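12th January
2 min read

Third go at the walnut hull dye bath and I am so happy with this one! Left the hulls soaking since October in the big lidded bucket, and the liquor strained out nearly black. Smells like a pond. Deisy Tamayo walked in, said "oh no" and walked out again.

Bath today: 500 g dried hulls to 18 liters, brought up slowly and held below a simmer. Skeins from the Avomville farm, the coarse gray-white stuff Hortensia got for us. Scoured last night, no mordant. I know Arnulfo wants alum in everything but walnut doesn't ask for it, and I'd like to see what the wool does by itself before we start adding things.

First skein out after 2 hours – a warm toast brown, very even. Second one stayed in while I had lunch and it's a full shade deeper, more like wet bark. Third is sitting in the cooling pot overnight. Try iron on half of that one tomorrow, just a pinch. Last time I was heavy-handed and the yarn came out brown-black and crunchy, Roxana still has it on her shelf as a warning.

Note for Yeison: the Ekpo thermometer reads low against the glass one. Trust the glass one. Also we're down to the last of the pH strips.

Strained the hulls twice, first through the colander and then through cloth. Bits of hull in the yarn are miserable to pick out, so please don't skip the second straining even if the liquor looks clear.

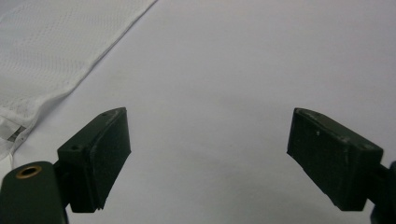
Photo: Roxana Londoño

For the mesh cloths, hemmed ones only from now on. The raw-edged piece shed threads into the October bath and I was finding them for days.

Spent bath still has plenty of color in it. Saving it for the cotton samples, which need the soy milk soak first (haven't started, need a fresh jar). If cotton takes even a pale tan I'll be thrilled – the Gruramlow people keep asking for a plant-dyed napkin.

To do: label skeins 1 and 2, cut a snip of each for the card, light test in the south window. Ask Hortensia if there's more of that fleece!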